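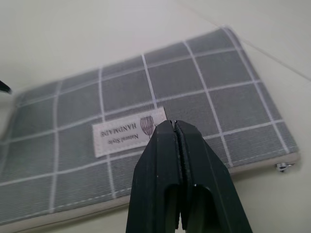 Peninah Athumani did her first paid sewing job at a kitchen table in Florkside, hemming a neighbor's curtains. She charged too little and it took her a whole weekend. "I unpicked one side twice," she says. "The curtains were fine in the end. My back was not."

She now runs a mending and alterations shop on the ground floor of a former shoe store. Last year she took in 1,104 items. Most were pants. Zippers came next, then winter coats, which all arrive in the same two weeks when the weather turns.

I asked what people get wrong about repairs. "They wait," she says. "A seam opens an inch and you keep wearing it. By the time I see it, the fabric next to the seam has gone too, and now I'm patching. That's a different price."

She keeps her prices on a card by the register and doesn't bargain. A plain hem is the same for everybody. Linings are quoted after she has looked inside, and she will sometimes tell a customer to leave a coat alone. "If the lining costs more than you'd pay for another coat, I say so. Some people still want it done. It was their father's coat, or they just like it."

Edivaldo Guimarães joined her two years ago after a long stretch making seat covers at Lopes. He handles the heavy work – canvas, denim, bags – on an old walking-foot machine that he services himself. "In the factory I sewed the same four pieces all day," he says. "I was fast. Here I'm slower, and I have to think about what I'm doing."

August is quiet, and they use it to teach. The evening class runs from six to eight, with 83 people through it so far. Students start with straight lines on scrap cotton and aren't allowed near a zipper until the third session.

Athumani has no plans for a second shop. She would like a better steam iron and a parking space out front. "And more light in the back," Guimarães adds. "Black thread on black wool, at five in the evening. Try that."

Comments

marlow_t: She redid the pockets on my work pants. Still holding.

Dee K.: Is the class okay for total beginners? I don't own a machine.

rosehill22: @Dee K. I didn't either, they have ones you can use. Bring your own scissors though.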